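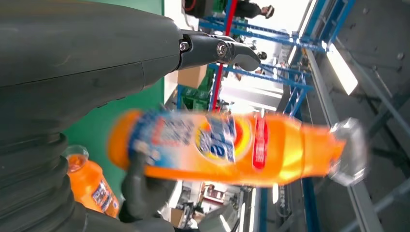

Sorting and storing bottled liquids on steel shelving

9th September — by the Ellovine workshop desk
Shares 12 | Comments 3

Bottled liquids cause more trouble in a storeroom than almost any boxed item. They tip, they roll, and a loose cap can foul a whole shelf before the leak is found. The method below suits a small storeroom or a bay in a larger shed, using ordinary metal racking and plastic bottles of the household size.

What you need

A clear bench or table at waist height
Shallow trays with a raised lip
Paper towel and a bucket of warm water
Masking tape and a permanent marker
Racking that has been levelled and fixed to the wall or floor

Step 1. Empty the shelf

Take everything off, one shelf at a time, starting at the top. Wipe the shelf and let it dry. Check the beam clips at both ends while the load is off. Any clip that moves under thumb pressure should be reseated or replaced.

Step 2. Check each bottle

Hold the bottle by the body, never by the cap. Turn the cap clockwise until it stops. Clear plastic caps crack at the base of the thread, so look through the cap against a light. Lay the bottle on its side on dry paper towel for 3 minutes. A damp spot near the neck means the cap or seal has failed, and that bottle goes in a separate tray.

Press the underside lightly with a finger. The base should spring back. A base that stays pushed in will rock on the shelf.

Step 3. Sort by label, then by date

Group by product first. Colour is a poor guide — two products from the same maker often share an orange bottle and differ only in the label. Read the product name every time. Within each group, put the oldest stock at the front.

Keep cleaning products and anything meant for food or drink on separate bays. If the label is missing or can't be read, don't guess at the contents. Set the bottle aside and follow your council's disposal advice.

Step 4. Load the trays

Stand the bottles upright with labels facing out. Fill each tray so the bottles touch but don't bind. We fit 6 to a tray in our Altska trays and two trays to a shelf, for 12 bottles per level. A part-filled tray needs a block of scrap foam in the gap, or the end bottle will lean.

Step 5. Load the racking

Heaviest trays go on the lowest shelf. Leave a hand's width above the tallest cap. Liquids should sit below eye level wherever the layout allows it, and well away from power boards and chargers.

Write the product and the date of checking on masking tape and stick it to the front beam. Tape on the tray itself gets lost when trays are swapped.

Step 6. Recheck

Repeat the check in Step 2 whenever a tray is moved to another bay. Otherwise twice a year is enough. We do ours in April and again in spring.

Comments

bromholm_stores
We line the trays with old towel. Catches small drips and stops the bottles skating when you pull the tray forward.

Ghoneim
Does the side test work for flip-top caps? Mine all weep a little even when new.

Ellovine workshop desk
Flip-tops often weep on their side. Stand those upright, squeeze gently and watch the hinge.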